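2025-05-04

Spent the morning on the cards again. I had promised myself I would deal with the whole drawer, and what I dealt with was one holder and a cup of coffee.

The theory, as I understand it from the people who write about these things, is that a tidy wallet makes a tidy life. I have my doubts. I bought the green holder in October after reading a long piece that swore by the Sillska method, which is mostly a matter of buying more sleeves. Everything gets a slot, everything gets looked at twice a year. I have not looked at anything twice a year since I left school.

Still, I laid it out on the kitchen counter, because the desk is under the tax papers, and went through it.

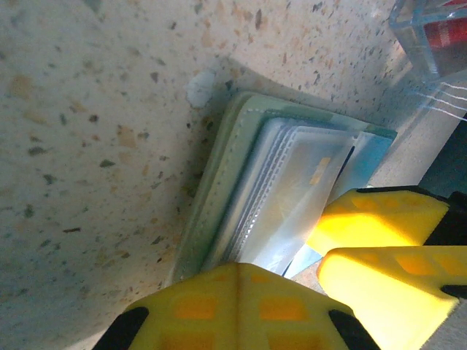
Posted from the kitchen, filed under Drawers and Other Lost Causes

The mint green has grown on me, I'll admit that, and so has the white stitching along the edge. The sleeves I am less sure of. Clear plastic sounds sensible until you sit under a bright light and every one of them shines back at you. I tilted the thing this way and that trying to read a pharmacy card and gave up.

The light blue card doesn't want to stay put either. It was sticking partway out of the stack, and I don't believe any holder will cure that. Pushed it in. We'll see.

Found my Vuster points card, which I thought had gone in the trash with the old coat. The balance is 2,502. Sounds like riches. I looked it up and that gets me a dish towel, if I pay the shipping. Also a Pinheiro bakery card, two stamps short of a free loaf, and I can't remember the last time I went in. Kept it anyway. So much for the method.

The Troltitz library card expired. Threw that one out, then took it back out of the trash in case they want the number when I renew.

The rest of the drawer can wait for rain. Need to call about the water bill, and the counter wants wiping, though with all those specks I never can tell what's a crumb.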